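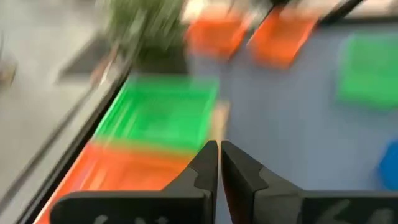
How to wipe down a painted tabletop without wrecking the finish

Most advice on cleaning painted furniture comes from people selling something to clean it with. I have read the labels and I have used more of the products than I care to admit, and my view after all of it is that a painted table needs warm water, a little dish soap and some patience. The rest is scent.

I repaint secondhand tables and sell a few of them, and the message I get most often starts with "I used a gentle cleaner and now there's a shiny patch." So these are the steps I give buyers. They are dull. They have also held up better than the clever ones.

What you need

Two soft cotton cloths, old T-shirts are fine
A bowl of warm water
A few drops of plain dish soap
A dry towel
Baking soda, only for stains, and only maybe

Before you start

Find out what you are cleaning. A table finished in chalk-type paint with wax over it behaves nothing like one finished in enamel. Dampen a corner of the cloth and rub a spot underneath the top, near a leg. If color comes off on the cloth, stop there. You have bare or badly cured paint, and no cleaning method is going to help until it has a topcoat.

If the paint is new, leave it alone. Cans like to say "dry in one hour," and that may well be true, but dry and cured are different things. I wait 13 days before I put a damp cloth near a fresh top, and longer in a cold room. Mekdes Kumsa, who taught me most of what I know about brushwork, thinks I am still too hasty.

Step 1. Get the grit off

Use a dry cloth and lift the crumbs and dust away with short, light strokes. Skipping this is how people sand their own table. A feather duster mostly moves the grit to the other end.

Step 2. Wash

Dip the cloth, wring it until it stops dripping, then wring it again. Wipe with the brush marks if you can see them. Work on one section at a time and don't press. If you are pressing, you have a stain, and stains get their own step.

Step 3. Rinse

People leave this one out and then complain that the top feels sticky. Soap film grabs dust. Go over the whole thing with the second cloth and clean water.

Step 4. Dry it right away

Towel, not air. Water sitting in a seam or along an edge will get under paint sooner or later. Check the underside of the lip too, where drips collect.

Step 5. Stains, if you must

Mix baking soda and water to a thin paste, put it on with a fingertip, wait 5 minutes and wipe it off. Rub in small circles if you have to, but know that baking soda is a mild abrasive whatever the internet says about it. On a matte finish it can leave a polished spot that catches the light worse than the stain did. I would live with a faint tea ring before I would chase it.

Things I don't believe in

Vinegar. It is an acid, it smells, and on wax it does slow damage. I have seen a comment with 3,943 likes recommending it neat on painted pine. Popularity is not a test result.

Melamine sponges. They are very fine sandpaper. They work, in the sense that they remove the mark and the surface it was on.

Spray polish. It looks wonderful for an afternoon – then you try to repaint one day and the new coat beads up like rain on a car.

"Self-healing" topcoats. Desta Wako lent me a can of one and I gave it a fair go on a side table. After 7 weeks the scratches were right where I had left them.

How often

When it's dirty. I know that sounds flip, but weekly schedules seem to be written by people who enjoy them. A kitchen table wants a damp wipe after meals and a real wash now and then. A hall table can go for months with only a dry cloth.

If you have already made a shiny patch

You can't clean a shine back to matte. On a waxed top, a thin coat of fresh wax over the entire surface will sometimes even it out. On anything else the honest fix is a light sand and another topcoat, edge to edge. Touching up only the patch gives you a patch with a border – try it on the underside first if you think I'm wrong.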